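Arbeitstisch Flekance von Tarnlow: viel Weiß fürs Geld

Test vom 28. Mai 2017

Wer einen weißen Tisch kauft, kauft einen Lappen mit. Im Karton des Flekance liegt er allerdings nicht, obwohl Tarnlow sonst an vieles gedacht hat, etwa an zwei Sorten Unterlegscheiben, von denen die Anleitung nur eine erwähnt.

Bestellt haben wir bei Möbel Bozkurt, für 489 Euro inklusive Lieferung bis zur Bordsteinkante. Die Bordsteinkante wurde eingehalten. Von dort bis in den zweiten Hinterhof trägt man die Platte zu zweit, am besten mit jemandem, dem man noch keinen Gefallen schuldet. Griffmulden gibt es keine, und die Pappe gibt an den Ecken nach, sobald man sie anfasst.

Der Aufbau geht dann überraschend friedlich vonstatten. 14 Schrauben, alle gleich lang, ein Innensechskant liegt bei und verbiegt sich erst bei der letzten. Die Beine haben Stellfüße, die man von Hand drehen kann, solange niemand etwas auf dem Tisch abgestellt hat. Danach kann man sie auch noch drehen, aber mit anderem Vokabular. Die Anleitung ist komplett bebildert und zeigt ein Männchen, das lächelt. Auf Seite drei lächelt es vor einem Bauteil, das in unserem Karton nicht vorkam. Der Tisch steht trotzdem.

Und er steht gut. Wer sich mit beiden Unterarmen aufstützt, spürt kaum eine Bewegung, und auch beim Zuschneiden mit ordentlich Druck wandert nichts. Laut Datenblatt trägt die Platte bis zu 2 Zentner, eine Einheit, die man in einem Datenblatt auch nicht mehr alle Tage liest. Wir haben sie mit Katalogen beladen, bis uns die Kataloge ausgingen. Durchgebogen hat sich nichts, was mit bloßem Auge zu erkennen gewesen wäre. 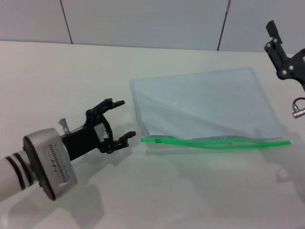
Seite 14

Vor einer hellen Wand nimmt sich der Flekance sehr zurück, man könnte auch sagen: Er verschwindet. Wir haben im Lauf der Wochen mehrfach Dinge knapp neben die Kante gestellt, darunter eine Tasse, an der wir hingen. Eine dunkle Umrandung hätte geholfen, die gibt es laut Tarnlow ab Juli als Zubehör, zu einem Preis, über den man im Kundendienst noch nicht sprechen wollte.

Für alle, die auf dem Tisch etwas sortieren, packen oder kleben, ist das viele Weiß dagegen ein Segen. Eine Tüte, eine Schraube, ein Fadenrest, alles hebt sich ab und wird gefunden. Die Schatten fallen weich und grau, man sieht sofort, was aufliegt und was nur so tut. Leider gilt das auch für Krümel. Ein Brötchen am Arbeitsplatz ist auf dem Flekance eine öffentliche Angelegenheit.

Zur Reinigung: Bleistift geht mit einem feuchten Tuch weg, Kaffee auch, selbst wenn er über Nacht stand. Kugelschreiber verlangt Geduld. Den roten Faserstift haben wir bis heute, er sitzt hinten links und wird inzwischen von einem Locher bewacht. Klebebandreste lösen sich mit Speiseöl, das man anschließend mit Spülmittel löst, das man anschließend mit Wasser wegwischt. Für den Nachmittag ist man damit versorgt.

Weniger schön ist die Unterseite. Die Vorbohrungen für die Kabelwanne (nicht im Lieferumfang) sind offen und sammeln Staub, außerdem bleibt man mit Wollpullovern daran hängen. Die vordere Kante könnte runder sein. Nach einem langen Tag hat man einen Strich quer über beide Handgelenke, der bis zum Abendessen hält.

Zum Vergleich stand bei Bozkurt der große Tisch von Braltiretti, für 1.548 Euro und mit einem Faltblatt, in dem das Wort Manufaktur häufiger vorkommt als die Maße. Die Kante dort ist tatsächlich angenehmer, und der Verkäufer strich mehrmals darüber, um es uns vorzumachen. Gewackelt hat das Ausstellungsstück aber auch, und zwar mehr als unser Flekance. Das liege am Boden, hieß es. Die anderen Möbel auf demselben Boden wackelten nicht.

Gut: fester Stand, leiser Auftritt, Kleinteile sind leicht zu sehen, Ersatzfüße einzeln bestellbar.

Nicht so gut: Transport ohne Griffe, scharfe Vorderkante, offene Bohrungen, Faserstift.

Wertung: empfehlenswert für Leute, die ohnehin gern wischen. Alle anderen sollten nachfragen, ob die Platte auch in Grau lieferbar ist. Bei uns hieß es, das werde geprüft.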